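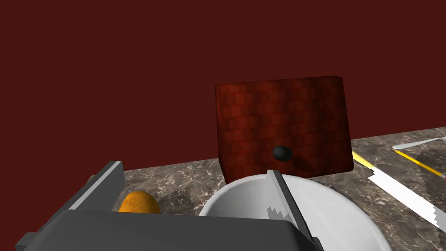
Our project asked whether small claims mediation saves tenants any money, and I doubt it. Kieran Ashworth and I read 66 deposit files. Most fights were over small things: a scratch, or a drawer front with one round black knob like the one in the picture. Landlords priced these at up to $300, and mediators rarely asked for a receipt.

Student Projects > Civil Courts > Deposits
Search reports... Go
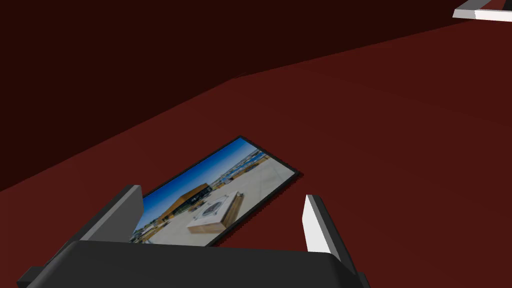 Page 6

The Kaimal survey says tenants leave "satisfied." It never says compared to what. Maureen Hulme thinks we are too hard on it. Maybe, but six of the tenants we reached had settled only to avoid missing another day of work. We could not check the landlords' side.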